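Kitchen cell notebook, 24 January 2025

Arm was dragging its cables again, so I started with the slack before touching anything else.

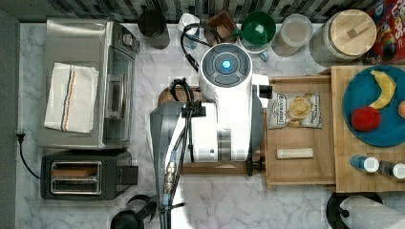 Flurina Gasser, kitchen cell

Cut two ties, rerouted the bundle and left more loop at the elbow (Mogens likes it tighter, we'll see!). Then the fingers.

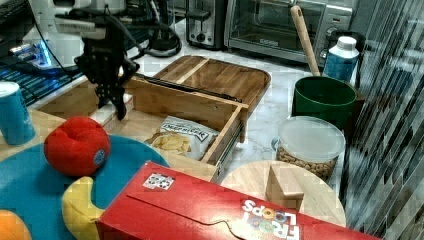
Gripper over the left end of the drawer box.

Re-zeroed and set the approach 3 mm higher.
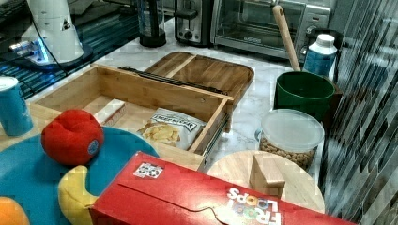 Speed stays at 300 until Mogens has checked the offsets.

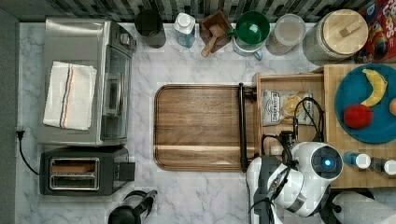
Overhead view, arm at lower right.

Still to do: grease the wrist, call Vekar about spare ties.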